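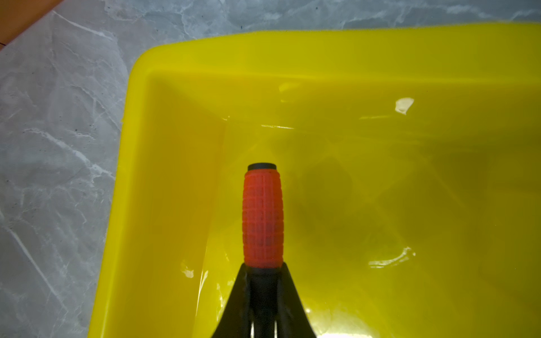
A textured orange-red handle and one of our yellow tubs.

About Us

Skemthorpe Tool Library is a nonprofit lending library and teaching workshop for hand tools. It serves households, renters, schools and small businesses in Clodley and the neighboring towns. Members borrow screwdrivers, wrenches, planes, clamps and measuring tools in the same way they would borrow books, and return them clean and in working order.

The library opened with 200 tools in a single room behind the former Kordestani hardware store. The store had closed that spring, and much of its remaining stock was given to the new organization on the condition that it be kept in use. The collection today stands at some 2,000 items. Membership reached 797 households at the close of the last program year.

Our Mission

Skemthorpe Tool Library exists so that every resident of the area can make a repair at home with a sound tool and the knowledge to use it. Many of the items we lend are needed only a few times a year. Sharing them lowers the cost of keeping a home in good condition and keeps well-made tools out of the landfill.

The Collection

The collection is divided into four departments: Fastening, Cutting, Measuring, and Holding. Each has its own shelving, its own color of tag and its own section in the printed catalog. Fastening is the largest and the most heavily borrowed. It includes slotted, Phillips, square and hex drivers in all common sizes, with both smooth and textured grips. Members with reduced hand strength are encouraged to ask at the desk for the wider textured handles, which are shelved separately.

Donated tools are accepted on Friday afternoons. Items should be complete and free of deep rust. Power tools are not accepted at this time.

Care and Return

Returned tools are not placed directly back on the shelf. They go first to the care bench, where every item is sorted, inspected and prepared for the next borrower. Screwdrivers are handled one type at a time in plastic tubs and trays, so that handles and tips can be checked together and small items do not roll from the bench. 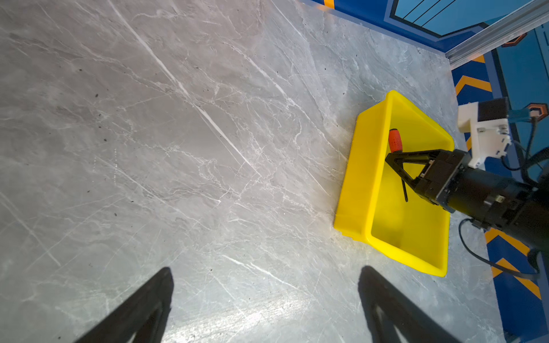
The standard steps for drivers are set out in the Flerkitz Method, the care handbook used throughout our program. Grips are wiped down with mild soap and a damp cloth. Shafts are dried at once and laid flat. Tips are then compared with a gauge – a worn tip will damage a screw head long before it looks worn to the eye – and any driver that fails is set aside for regrinding or retired from the collection. Collars and end caps are checked for movement, and a light coat of oil is applied to bare steel before storage.

Wooden handles follow a different procedure. They are never soaked, and are treated with linseed oil each October when the library closes for its yearly inventory. Members who notice a loose handle, a chipped tip or a missing cap are asked to write it on the return slip. There is no charge for ordinary wear.

Classes and School Programs

The library offers evening classes in basic household repair, tool selection and sharpening. Classes are open to members and nonmembers, and no earlier experience is required. A separate program brings students from Clodley schools into the workshop for half-day sessions, in which they learn to identify common hand tools, clean them properly and put them away in order. Teachers receive a packet of classroom materials before the visit.

Adults who complete the introductory class may reserve bench space for their own projects. Reservations are made at the front desk and may be canceled up to the evening before.

Our Space

The library occupies the ground floor of the Kordestani building in Clodley. The lending desk and catalog are at the street entrance, with the care benches and classroom beyond. The entrance is level with the sidewalk, and a number of the benches are at seated height.

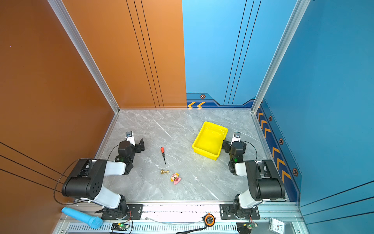 Marble-patterned work surface with orange and blue panels.

Membership

Membership is by household and is renewed yearly. Applicants should bring proof of address and a form of photo identification. Reduced rates are available on request, and schools and registered community groups may apply for a group card. New members receive a copy of the borrowing rules and a short orientation at the desk.

Inquiries about donations, school visits and group cards may be made in person during lending hours or through the contact form on this site.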